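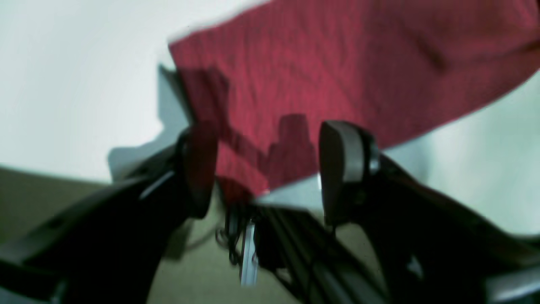

Keeping a room cool and cutting glare: tips for blinds, film and window sensors

Most of the heat that makes a west-facing room unbearable in the afternoon comes straight through the glass. Automatic blinds help, but only if they are set up properly. These tips cover the ordinary motorised kind you can fit yourself, plus window film and a few low-cost fixes.

Start with the worst window

Spend one sunny day noting when direct sun reaches each window and when it leaves. Do the west side first, then the north. South windows in most Australian homes get very little direct sun and can wait.

Measure the recess at the top, middle and bottom and use the smallest figure. Older frames are rarely square. If the recess is less than 64 mm deep, a motorised roller will usually stick out past the architrave, so plan on a face fix.

Setting up the motor

Charge the battery fully before you hang the blind. It is much easier on the bench than up a ladder.

Set the top limit first, then the bottom. On the Prorora tube motors you hold the up button until the blind jogs twice, run it to the height you want, and hold again. The Venckus ones do the same thing with a pin in the small hole beside the charging port. If the blind jogs only once, the limit has not saved.

Stop the bottom rail 5 mm above the sill. A rail that rests on the sill lets the fabric go slack and it will start to track sideways on the roll.

If it does track sideways, run the blind right down and stick a short piece of masking tape on the bare tube, on the side the fabric is moving away from. Roll it up and check. Add a second layer if needed.

Timers and light sensors

Close the blinds before the sun reaches the glass. Once the floor and furniture have warmed up, a closed blind does much less. Half an hour ahead is plenty.

Light sensors go on the inside of the glass, low in a corner, facing out. Wipe the spot with methylated spirits and let it dry. Keep the sensor clear of the blind's path, or it will read dark as soon as the blind comes down and send it back up again.

Set a delay. Without one, passing cloud will have the motor going all afternoon and the battery flat within weeks. The Worow hub lets you enter the delay in seconds, and 500 works well on a patchy day. Reset your timers in May, when the sun is lower and you want the warmth.

Voice control

Give each blind a short name that sounds nothing like the others. "Study" and "sturdy left" will cause trouble. Group them by room and keep a wall remote charged — the internet does drop out.

Film

Film suits fixed panes that are hard to reach. Check with the glass supplier before putting dark film on double glazing, as some units can crack from the heat build-up. Cut each piece 20 mm oversize, use plenty of soapy water, and squeegee from the centre out. Small milky patches usually clear over the next few weeks. Leave the edges alone until then.

Cleaning

Dust the fabric with a soft brush, top to bottom, with the blind fully down. Do not soak it. Film can be washed with mild dish soap, but avoid ammonia cleaners and anything abrasive.

Tips compiled by Obed Asante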